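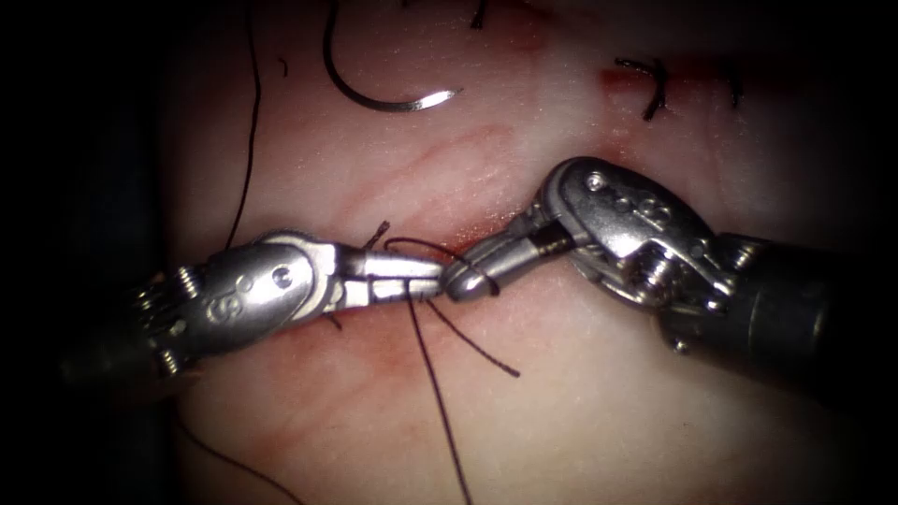 *Two needle drivers and a loop of black thread over the practice pad.*

# Bench notes: thread, cables and the day the wrist let go

Most of what I write up for this page is about sharpening things or getting smells out of other things, so bear with me. I look after the practice bench at Sedarthorpe, which means I keep a pair of robot instruments fit for people to learn stitching on. Last April one of them went wrong in the middle of a knot, and I've been collecting tips ever since! Plenty of them work for anything at home that's driven by a thin steel cable (bike brakes, old window blinds, that sort of gadget).

## What happened

Phong Dương was on his third knot. He had the loop on, went to pull it down, and the right wrist just sagged – no bang, no warning light, it simply stopped holding itself up. The jaws stayed shut on the thread. He did what most of us would do and pushed the hand control harder, and the other side pulled the stitch clean out of the pad.

When I got the cover off, one cable had frayed down to a couple of wires where it goes over the pulley. I'd wiped that instrument the night before and never noticed a thing.

## What I do now

**Feel for fray with a cotton ball.** Power off first, please. Drag the cotton lightly along each cable you can reach. A broken wire snags the fluff long before you can see it. Don't use your fingertip. I did, and I had a splinter of steel in it for a week.

**Work the wrist by hand, both ways.** I go through the full bend 5 times in each direction, slowly. You're after a gritty spot or a little click. If I find one, the instrument goes in the red tub and doesn't come out until Homa Vahidi has looked at it.

**Write the uses on tape.** Ours get retired at 40 sessions, a number we picked ourselves after this mess. I used to keep the tally in a notebook, and of course the notebook was always in the other room. A strip of masking tape on the storage case works much better.

**Keep the thread short.** Long tails wander into the joint and wind themselves around the metal. I tell everyone to start with seven inches and cut a new piece when it gets fiddly. We bought 1,000 yards of the cheap black stuff from Doucet, so there's no need to be stingy.

**Clear off the old needles.** If you've parked one on the pad, know where it is before you pull on anything. Better still, stick it in a block of foam.

**Don't soak the wrist.** Old thread fuzz and red stain from the pads will come off with a soft toothbrush and warm water with a drop of dish soap. Brush away from the joint, dab it dry and stand it tip down overnight. This is for practice tools only, mind you. Anything used on patients has its own cleaning rules and I'm not the person to ask.

## If it sags on you

Hands off the controls. Hit stop. Then cut the thread on both sides of the jaws before anybody tries to move anything, and I do mean cut it, even if it's the best knot you ever tied. Kalkidan Berhe wanted to save hers once and we spent nearly an hour picking it loose. Once the thread's clear, back the instrument straight out with the release and leave the jaws shut.

Small scissors live on a hook at the right end of the bench now. Please put them back!

Next up is the squeaky foot pedal. I've tried candle wax and it was good for two days, so if you've got something better, leave me a note.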